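Bench Technician and Class Helper (part time)
Peltstead Reuse Workshop, Grilham

We're looking for someone to join us at the repair bench! Peltstead takes in used desktop computers from offices, schools and households around Grilham, gets them working again, and passes them on to people who need one at home. Last year 386 computers went out the door to new owners, and we have a waiting list of 148 households right now, so there is plenty to do and a lot of happy people at the other end of it.

The post is 18 hours a week, spread over three days, and starts in May. Mornings are mostly bench work, from 9:00 to 12:30. Afternoons vary. On two of them we run a drop-in class where people bring in their own machines and learn to look after them, and we'd want you there for both.

What you'd be doing

Most of the job is sorting and testing. A donated computer comes in, gets a ticket number, and goes on the shelf until one of us opens it up. You check it over, clean it out, test the memory and the drive, and decide whether it can be fixed or should be kept for parts. Drives are wiped before anything else happens to them and the wipe gets written up in the log. We are strict about that, and you'll need to be as well.

You'd also install the operating system and a basic set of programs, print the one-page starter guide, and pack the machine up with a screen, keyboard and mouse that match. (We have far too many mice. If you have an idea for what to do with two crates of ball mice, please put it in your application.)

In class, you'd sit with people while they work. Our learners are all ages and many have never taken the side off a computer before. Some are nervous about breaking things and some are not nervous enough! It's a lovely group and they ask very good questions.

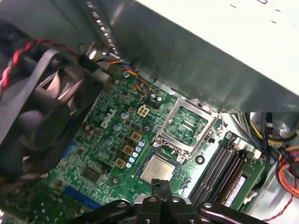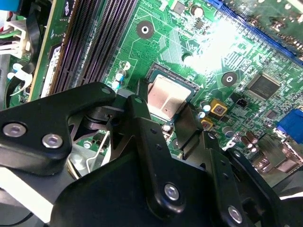 You'd report to Sneha Kaushik, our workshop manager, and share the bench with Shivam Katiyar, who has been fixing computers here since we were one table in the back of the old Barbier shoe store on Mill Street. We're still in the same building, but we have the whole ground floor now, with proper lighting and a kitchen.

Who we'd love to hear from

You don't need a degree or a certificate. We do need you to have taken apart and rebuilt desktop computers before, at work or at home, and to be comfortable finding a fault without somebody standing next to you. You should be able to explain a technical thing in everyday words, and then explain it again a different way when the first way doesn't land.

Being tidy with records matters too. We use a stock program called Jendex to track every machine and part. It's a bit old-fashioned and takes a week to get used to, but we'll train you on it.

You'll need to be able to lift a desktop computer from the floor to the bench, with or without equipment to help. We have a cart and an adjustable bench, and if you'd need something else to do the job well, tell us and we'll work it out.

Nice to have, but please don't let these put you off:

Experience with Linux
Another language besides English, especially Spanish or Hindi
A driver's license, as we sometimes pick up donations in the van
Some teaching or youth work, paid or unpaid

What we offer

Pay is set on the county's part-time technician scale, and we'll send the current figures to anyone who asks. You get paid vacation, a paid day each season to go and learn something of your choosing, and first pick of anything on the scrap shelf. Bus 2 stops right outside and there's a bike rack in the yard.

We can be flexible about which three days you work, apart from the class afternoons. If you have kids to pick up or a second job to fit around, say so early and we'll try to build the week around it.

How to apply

Send us a letter or an email, one page or so, telling us about a computer you fixed (or one you couldn't fix - we like those stories just as much) and why this kind of work appeals to you. Add a list of the jobs you've done, paid or unpaid, and the name of one person we can call. We don't need a photo or a fancy layout.

You can drop it through the door at the workshop or ask for our email address by phone. We're there from 9:00 to 5:00.

We'll invite a few people in for a half-day at the bench. You'll be paid for the time, lunch is on us, and there's no trick test. You'll open up a machine with Shivam, have a chat with Sneha, and meet whoever is in for class that afternoon.

If you'd like to look around before you apply, come by any time after 2:00 and ring the side bell. The front one doesn't work yet.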